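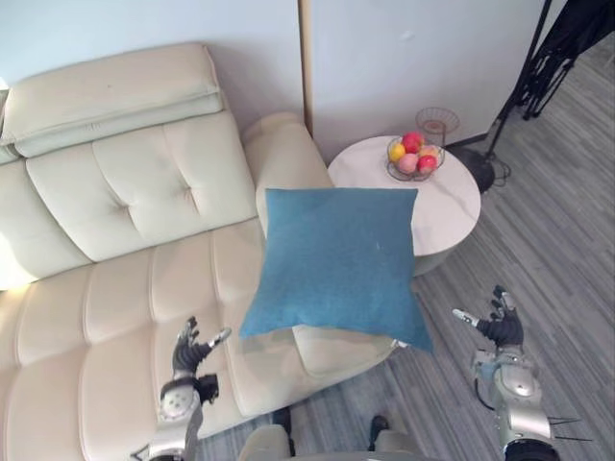

Evaristo Caruso
Lettings and guest questions, Zedomance

What time can I check in?
From 4 in the afternoon. Leave your bags at the Gatti office earlier if you need to.

How do I get the keys?
The door code is sent by text on the morning you arrive. If it hasn't come by noon, ring the office.

How many people can stay?
The Rino flat sleeps six and the Notico flat sleeps five. Babies in a travel cot are not counted.

Is there a deposit?
Yes, 57 pounds per stay. It goes back to the same card after you leave.

Can I bring a dog?
In Notico only. Please keep it off the beds and the sofa.

Is there parking?
On the street, with a permit from us. Ask when you book.

Can I cancel?
Free of charge until two weeks before. After that we keep the first night.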